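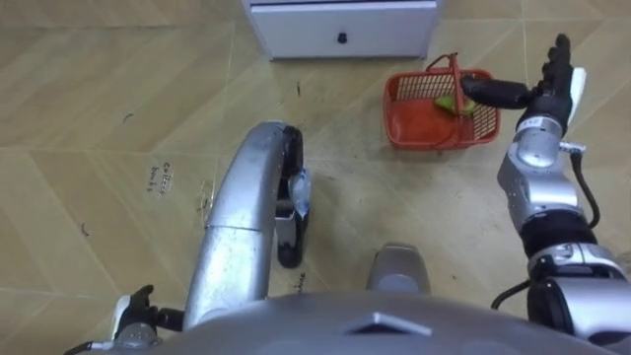 How much history should I write for a homebrew kingdom before the first session?

Two pages for the kingdom and half a page for each place the party can walk to in the first month of play. Anything past that is for your own enjoyment, and you should write it only if you'd be happy with it never coming up at the table.

-----

gredard_keeper wrote:

That's my own question up top and the answer I got from the fellow who taught me to run games, and I've been chewing on it ever since February. I have 34 pages on the kingdom of Gredard. I love every one of them! But my group is four sessions in and so far they have asked me for the name of one innkeeper and whether the river is swimmable (it is). I'm starting to wonder if I've been writing a novel and calling it prep. How do the rest of you handle it? Do you stop at two pages, or do you just let yourself go and hope they find some of it?

-----

tallowcandle wrote:

Oh, I feel this one. My first world had a list of kings going back 333 years, with dates for the weddings, and my players never met a single king. They spent the whole campaign running a ferry. I don't regret the list though, because when they finally asked who had built the old landing I had a name ready, and I could say it without that little pause where everybody knows you're making it up.

So I'd say keep your pages. Just don't read them out loud.

-----

Mossback9 wrote:

I'm going to disagree with tallowcandle, in a friendly way. The pause is fine. My players like the pause! Half the time one of them jumps in and fills it, and what they come up with is better than what I'd have had written down. We have a whole religion that started because somebody's cleric sneezed during a blessing and we all decided that was part of it.

When I had binders full of history I used to steer people toward it without meaning to. I had a fallen city called Zultitz, and I swear every road in that campaign bent around until it pointed at Zultitz. One of my players finally asked if they were allowed to go somewhere else. That stung a bit, and she was right.

-----

gredard_keeper wrote:

Ha, okay, I may have a Zultitz of my own. There's a monastery. They have now been told about the monastery by a shepherd, a tax collector and a dying man.

-----

Gizella Lakatos wrote:

Three people is nothing, I've had a talking crow do it.

I think you two are arguing about different kinds of writing, if you don't mind an old hand putting her oar in. History of the "in the reign of so-and-so" kind hardly ever helps me. What does help is knowing what people in a town are still sore about. I write one grudge for every village, and who holds it, and what they'd want done. That's a sentence or two. In my river country the village of Pyo won't sell rope to anybody from upstream, and I got 9 sessions out of that rope.

The long stuff I write in winter with a pot of tea, and I keep it in a separate notebook so I don't confuse it with prep.

-----

Mossback9 wrote:

The grudge idea I can get behind. I still think it could be invented on the spot, but I'm stealing it anyway.

-----

I-seul Min wrote:

Player here, not a DM, so take this for what it's worth. I'm in a game where the DM has 115 pages on a wiki and I have read all of them, some twice. I'm the only one at our table who has. I love knowing that my character's home, Ginex, used to be two towns with a wall between them, and I play her differently because of it (she never sits with her back to the east side). The others don't care one bit and they have a great time too.

So before you put the 34 pages away, ask your players if one of them would like to read some. You might have one of me.

-----

tallowcandle wrote:

I would pay good money for one of you.

-----

gredard_keeper wrote:

I asked in our group chat just now, and our bard wants the chapter on the river guilds. Only the one chapter, and she asked if it was long. It's six pages, so I'm going to trim it to two tonight and send it over, and I'll write Gizella's grudges for the next three villages while I'm at it. The monastery stays where it is for now. If they walk past it I'll try to hold my tongue.

-----

Gizella Lakatos wrote:

Start with the grudges, they're quicker. And let us know what the bard thinks of the guilds!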